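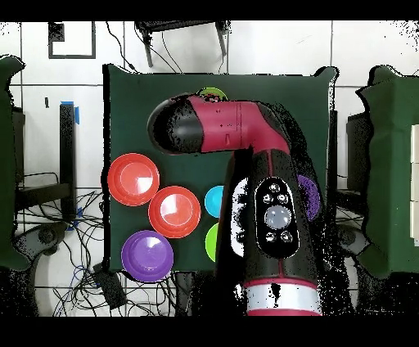 Gridel Mineral and Lapidary Society
Minutes of the ordinary meeting, December, 7.30 pm

In the chair: Jolene McAlister
Minutes taken by: Gyula Szekeres

1. The minutes of the previous meeting were agreed, with "Dromov" corrected under item 4.

2. Fluorite collection. The Chair reported that the Oláh family had offered the society its fluorite on long loan. The list runs to 312 specimens - mostly from Dromov, with a few unlabelled. It was agreed to accept, subject to a written agreement on insurance.

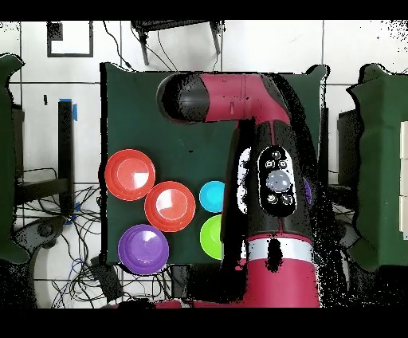

Mr Szekeres asked that the unlabelled pieces be kept apart until their origin was settled. Agreed.

3. Ilau quarry visit. The landowner has allowed one visit in spring. Hard hats must be worn and hammers may be used on fallen rock only. Members under 16 must come with an adult.

4. Display lighting. A quote of £1256 was received and thought too high. Mr Szekeres to seek a second, with a limit of £800.

5. Any other business. A member asked whether dyed quartz could be entered in the annual show. The Chair ruled that it could, if marked as dyed on the entry card.

The meeting closed at 8.50 pm.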